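6. Setting up a reading challenge

A challenge in Preltura sets a target number of books for a period and a rule that decides which books count. You need a library of at least one shelf before you begin.

1. Open Challenges and select New.
2. Enter a title and a target. The target may be any whole number from 1 to 167.
3. Choose a rule: Author, Format, Year or Adapted for screen.

Note: the Adapted for screen rule reads the tag on each edition. Books added by hand carry no tag — set it under Edit book.

4. Select Save. The challenge appears on the home page within 15 seconds.
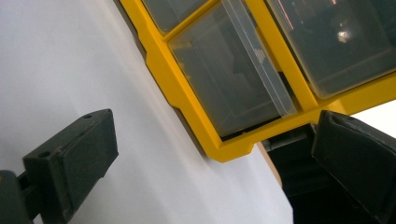 6.1 Logging a finished book

1. Open the book and select Finished.
2. Confirm the date. The current date is entered by default.
3. Tick each challenge the book should count towards. A book may count towards nine challenges at most.

Caution: deleting a book removes it from every challenge and lowers the totals. Archived books keep their place.

To share your progress, see section 9, Reading groups.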